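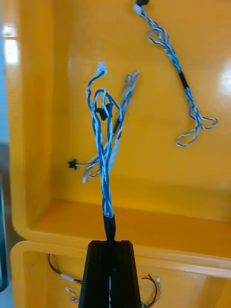
Wire harnesses are the worst possible thing to start with, one reader wrote after the last issue, and asked why we didn't begin with the rigid parts and work up. We did try it that way at first. The boards went well, the policy we trained on them looked good, and then it fell apart the first time it met a twisted pair. So the October collection for Hutano put the harnesses in from day one, and the boards and small cylindrical parts now share the schedule with them.

Hutano is our parts-handling set. Every example is one teleoperated episode: an operator drives the arms, picks parts out of bins and trays, and puts them where the task card says. We record the joint positions, the gripper commands and all the camera views, wrist cameras included. The learning system gets those recordings and the one-line task text, and nothing else.

As of October 28, 2020 we have 162 accepted episodes with harnesses in them. Another 26 were rejected. Most of the rejects were double picks, where a second harness came up tangled with the first and the operator carried on anyway. A double pick that the operator notices and fixes is kept - we want the system to see recoveries. One that goes unnoticed is thrown out.

Some things we changed this month:

- Operators now grip a harness on the wires and leave the connectors free. Grabbing by the connector was faster, but the part swung a lot and the wrist view was hard to use.
- Each operator stops after 20 episodes and swaps out. Late episodes in a long session were sloppier, with more pauses in mid-air.
- The bins are stirred by hand between episodes. We had been putting parts back too neatly.
- Glare on the yellow bins is left alone. Nurnley, where the first customer cell will go, has worse lighting than we do.

The table task is the newer of the two. Yellow trays sit on both sides of a steel tray, and both arms work over them. The card asks for certain parts to end up in the center, such as one round board and one harness, and the operator decides which arm goes first. We don't script the order. When we did, in the Cifuentes trials, the system learned the order and very little about the parts.

Labeling is still the slow step. A harness lying in a U and the same harness bunched up need the same name, and the Stostusia labeling tool kept suggesting two. We turned the suggestions off for harnesses and left them on for boards.
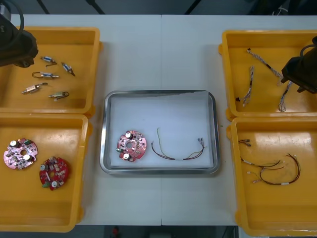 ## Coming up in November

We'll add 19 new task cards for the table, all with both arms. The first version of the set goes to the training group once those are recorded and checked. If you have a part that is hard to pick up, send it in with a spare. Please don't send anything with a charged battery.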